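Stistow to Publish Duygu Akyol's First Picture Book

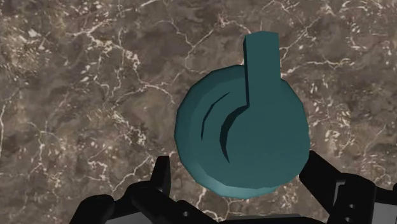

A teal, knob-like object on brown marble, in a computer rendering.

Children's publisher Stistow has picked up The Night Ferry to Elletport, the first picture book from writer Duygu Akyol, and it will be in stores in September. Illustrator Michalis Antoniadis is doing the art, and if the early pages are anything to go by, readers have a real treat coming.

The story follows Hao, a girl who can't sleep on the overnight boat to her grandmother's house and decides to go looking for whoever is humming. She tries the engine room, the kitchen, and a cabin full of very tired accordion players before she gets anywhere near an answer. Akyol keeps the text short and bouncy, with plenty of sounds for grown-ups to make out loud (the ship's horn gets a whole page to itself!).

Akyol spent years writing radio plays for children, and you can hear it. "I read every line to my kitchen before anyone else gets it," she said. "If I trip over a word twice, the word goes." The finished text comes to 89 lines, which she cut down from a draft that was more than double the length. An entire chapter about a lost suitcase is gone, though she says the suitcase itself survives in the pictures for anyone who wants to hunt for it.

Antoniadis will be a familiar name to anyone who loved Paneck, his wordless book about a lighthouse keeper's goat. He has painted the new one in gouache and colored pencil, mostly in deep blues with warm yellow wherever a door stands open. He and Akyol worked together for two years, mailing sketches back and forth, and they didn't meet in person until the cover was nearly finished.

"Duygu writes a lot of things you can't see, like humming and wind and being a little bit scared," Antoniadis said. "So I got to decide what those look like. I had the best time with the wind."

The two of them gave a first reading at the Elletport library last month, and it went over wonderfully. Kids packed the rug, the horn page had to be done again by popular demand, and one boy in the front row asked whether the goat from Paneck was on the boat too. Antoniadis told him to look carefully at the lower deck.

Stistow is also putting together a signed edition of 1,000 copies, each with a fold-out map of the ferry tucked inside the back cover. Those will go to independent bookstores first. The regular hardcover follows in the same month, and an audio version read by Akyol herself is planned for later on, with the humming performed by a small choir from her neighborhood.

A second book about Hao is already under way. Akyol wouldn't say much about it, except that it takes place on a train, that the grandmother comes along this time – and that the accordion players are back and still haven't slept.

Teachers and librarians who would like a reading guide can ask for one through Stistow's schools desk. Bookstores can place orders for both editions now.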